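How a film gets its sounds
by Nele Verbeke
January 2024

When you watch a film, you hear many things at the same time. Somebody speaks, a door closes, rain falls on a roof. You may think that the microphone has caught all of this together on the day of filming. Mostly it did not. A big part of the sounds is made later, in a small room with thick walls.

Why later?

On the day of filming, the microphone has one important task: to catch the voices of the actors. It hangs close above their heads or it is hidden in their clothes. So the voices are clear, but the steps are very weak, and the paper in the hand of an actor makes almost no sound.

Who makes the sounds?

A person with this job is called a Foley artist. The name comes from a man who did this work in Hollywood a long time ago. The Foley artist looks at the film on a screen and makes each sound at exactly the right moment.

In the children's film "Jerko and the Night Bus", which is 90 minutes long, the sound team recorded 1,115 single sounds. Jerko runs a lot in this film! Only for his shoes they needed 9 different pairs, and two of them were too small for the artist, so she wore them on her hands.
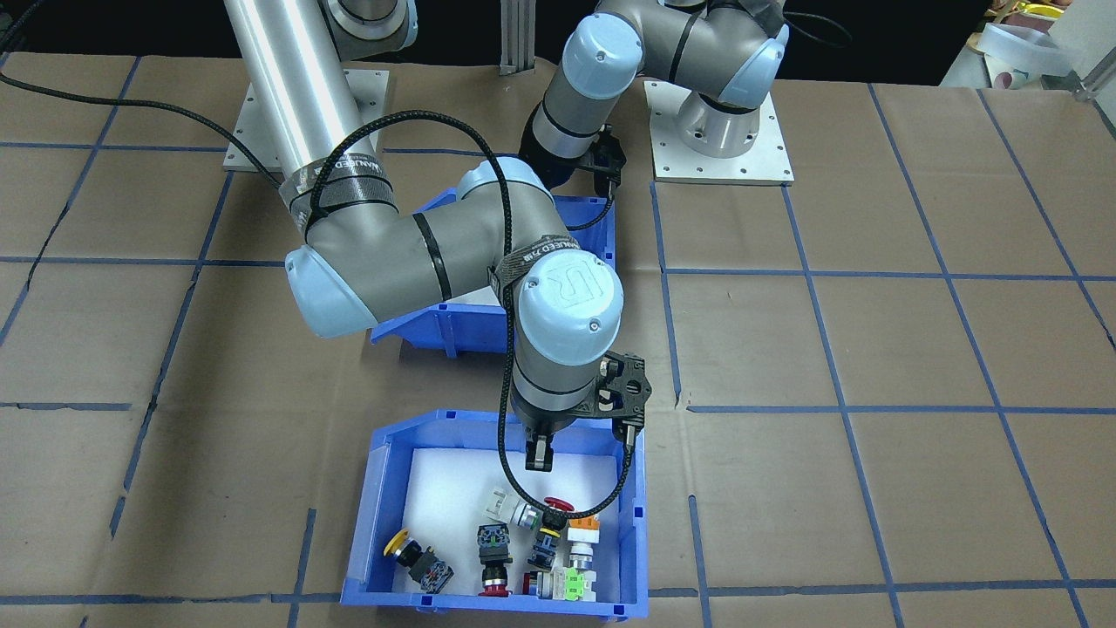
Some tricks of the sound room

Snow: press a small bag of corn starch with your fingers. It sounds like boots in fresh snow.

Horse: knock two halves of a coconut on a stone.

Fire: crumple a candy wrapper slowly, near the microphone.

Bird wings: shake a pair of old leather gloves.

Try it at home

Choose one minute of a film you like and turn off the sound. Watch it and write down every sound that you expect to hear. Then look in the kitchen for things which make these sounds. One friend can play the film and another one can record with a phone. Listen to the recording while the film runs again. If a step comes too late, do it once more. The people of the sound room also repeat a lot.

New word

Foley: sounds that are made by hand for a film after the filming.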